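Plolaline Shared Workcell Practice – Progress Report No. 5

To: Irja Turunen, Mondov Fund
From: Corina Toma
Date: 02/03/2020

Irja,

You asked for a shorter report this time and I have tried. You also asked for fewer attachments, and there I have done better, as there are none.

Where we are

The house rules for two-arm tabletop work are now at their second full draft. The first draft had 206 clauses. I was proud of it for most of a week, until I watched a new operator try to find the one about what to do when a gripper stops responding while it is holding something. She gave up and asked the person next to her, who gave her the wrong answer with great confidence. The second draft has 20 clauses and fits on the wall.

Most of what went was text copied from our own older documents, which had been copied from older ones still. We found four different rules on cable routing, two of which could not both be obeyed. We found a clause on keeping loose papers away from the conveyor. We have not had a conveyor since we moved to Maldonado. Somebody had nonetheless reviewed and initialed that clause every year.

What the rules now cover

The 20 clauses fall under four headings: before power, during a run, handover, and stopping. I will not reproduce them all, but the ones that caused argument are worth a few lines, as you are paying for the argument.

Before power. The operator looks at the table and names out loud anything on it that isn't in the task sheet. People hate this. It feels silly to stand in a room and say "coffee cup" to yourself. In the trial it has been the most useful rule we have, and the stray items come off the table before they become part of the experiment.

During a run. One arm is named the holding arm and the other the free arm, and the task sheet says which is which at every step. The free arm stays open and on its own side until the sheet calls it in. The old practice was to let the operator decide as they went, and two operators given the same sheet would produce two quite different routines, both of them described afterward as the standard one.

We also wrote down where the shared area begins. On most of our benches both arms can reach the middle, and the middle is where the trays go. The rule says that only one arm may be over the tray at a time unless the step is marked "both." It took three meetings to agree on the word "over." 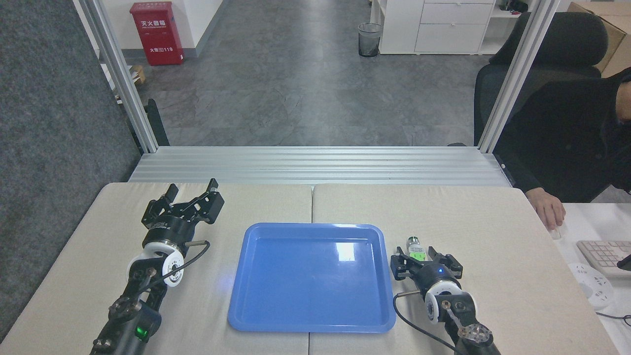
Small upright containers got a clause of their own. A bottle is held upright, it is carried at a height that clears the rim of whatever it is going into, and it isn't let go until it is standing on something. I realize this reads like advice to a toddler. The earlier wording was "objects shall be deposited in a controlled manner," and when I asked five operators what that meant I got five answers, one of them involving a drop from the height of a thumb.

Handover. Whoever leaves the bench says what is still in a gripper. If the answer is "nothing," they look first and then say it. This one came out of the logbooks, where "nothing" turned up rather more often than was strictly accurate.

Stopping. Anyone in the room may stop a run, for any reason, and doesn't have to write anything down about why. I fought for the last part. Under the old system a stop needed a form, the form had two pages, and the number of recorded stops was admirably low. We have dropped the form and stops have gone up, as I hoped they would. Please don't read the rise as a decline in safety when it shows up in the quarterly table. I will put a note under the table as well, but notes under tables have a poor readership.

The trial

We planned 200 observed runs for this period and completed all of them, which surprised me more than it should have. The observer sits to the side with the wall sheet and marks each clause as followed, skipped, or not applicable. They don't speak to the operator. One observer found this so difficult that we moved her to data entry, where she is very good and much happier.

The clauses most often skipped are the ones that need talking. People will check a cable without complaint, but they won't announce that they have checked it. We tried a laminated card with the phrases on it and the card was used mainly as a coaster. We are now trying a different approach, in which the trainer does the talking from the first hour and makes no fuss about it, so that new people assume this is simply how it is done here. Early signs are decent. I have no figure I would want to defend yet.

The clause most often marked "not applicable" was the one on status lights. Operators are meant to look at the lights on the arm and the gripper before touching anything. Several said, fairly, that they did not know what each color meant, and that the Praltus bench and the older benches did not agree with each other. We have added a small chart beside each bench, written for that bench only. A single chart for the whole site would have been neater and wrong.

Things that did not go well

The training video is late. We recorded it, watched it, and found that the narrator breaks clause 3 in the opening minute, in a warm and reassuring voice. It will be recorded again.

The plan to share our rules with the Mondov partner sites went slower than promised. Two sites replied. One said the draft was too short to be taken seriously by their management and asked whether we had a longer version. I did, of course, and I have not sent it.

I also underestimated how much people care about furniture. The draft said that chairs must be kept behind a marked line while the arms are powered. It didn't say whose desk would have to move to make this possible. That discussion is still open. For now the line is drawn where everybody can live with it, and the clause carries a note that it will be looked at again once we have settled the room layout. I would rather show you an honest note than a firm rule that is broken daily.

Money

Spending is on plan apart from printing, which is under, for the reason given at the top. I would like to move the difference to observer hours. The observers are the part of this project that has taught us the most, and they are also the part that gets cut first in everyone's budget, including the one I wrote. The request form is with your office. If it has gone astray, tell me and I will fill it in again with the same good cheer.

Next period

By the end of April we intend to have the second draft signed off, the video redone, and the bench charts checked by somebody who did not write them. We will repeat the observed runs with operators who have had only the new training, and compare them with the present group on the talking clauses and on handover.

There is one decision I need from you. The grant text says we will deliver a "comprehensive standard." What we have is a wall sheet, a training session and a set of bench charts. I think these are what the benches need, and I think a comprehensive standard would be read once, by the person checking that it was comprehensive. But the word is in the contract and I didn't put it there – well, I did, but I was applying for money at the time. Could you let me know whether the fund will accept the sheet with a short guide behind it, or whether we need to amend the text? The guide would run to a few pages and explain where each clause came from, including the ones we lost arguments over.

I'm at the Maldonado site through the whole of the next period and can be reached on the usual number. If you want to come and see a run, you would be welcome. You will be asked to stand behind the line and to name anything you have put down on the table.

Corina Toma
Plolaline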